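Clukeo pulls grip-force update after closing fault on hand-held grippers

Clukeo has withdrawn version 6 of the control software for its hand-held grippers after a fault that let the fingers keep closing when the operator had already released the trigger. Two people were pinched. Neither needed treatment beyond a cold pack, according to a notice the company sent to users on 24 October 2019.

The grippers are used to record household handling tasks for Umix, which trains robot arms on the results. Operators work at ordinary tables in ordinary homes, sorting spoons, forks and chopsticks and moving the containers they are kept in. The fault showed up mostly on containers. Cardboard and thin plastic give a little under the finger pads, and the software read that give as a lost grip.

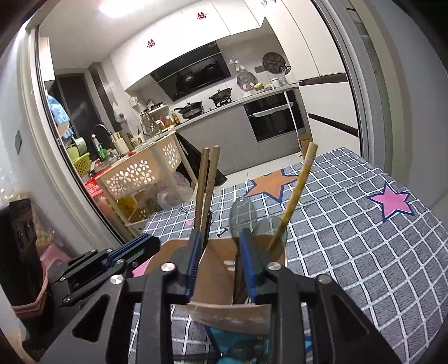 When the controller believes an object is slipping, it adds closing force in small steps until the reading settles. Version 6 shortened the wait between steps. On a soft wall the reading never settled, so the steps kept coming, and the release signal from the trigger was placed in the same queue behind them. In the worst logged case the fingers went on closing for 2 seconds after release.

"The release should never have been waiting in line for anything," said Agathe Gilbert, who runs safety testing at Clukeo. "It was handled separately in version 5. It was moved in March to simplify the code, and the old wait time hid the problem."

Gilbert's group went through 1224 recorded grasps and found the late release in 20 of them. All 20 involved a container or a bag. No late release was found on cutlery, where the pads meet a stiff surface and the force reading levels off at once. The shorter wait was added for cutlery in the first place - users had complained that thin handles rolled out of the pads during a lift.
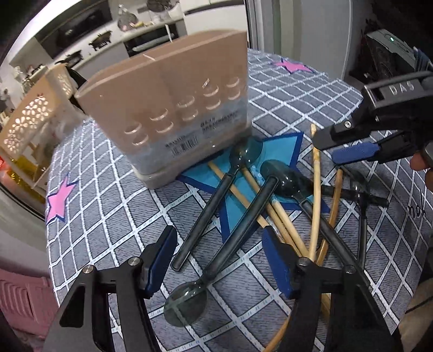 Both pinches took place during two-gripper work, when one operator reached across to steady an item held by the other tool. The user manual allows this. The notice does not, and tells operators to keep bare fingers out of the jaw area until further word, including when the trigger is open.

Users are asked to go back to version 5, which can be loaded over the normal cable in a few minutes. The jaws must be empty and fully open before the power is cycled, or the zero point will be set wrong. Units that will not accept the older version should be switched off and returned to the service desk in Cavthorpe.

Thygesen, which supplies the motor driver, said its part behaved as specified and that it has no plans to change it. Clukeo agrees. The company says the next version will cut motor current directly on release, with no software step in between, and will cap the number of force increases in a single grasp. A release date has not been set.

Recordings made under version 6 remain usable, Umix said, apart from the 20 grasps with a late release. Those will be removed from the training set.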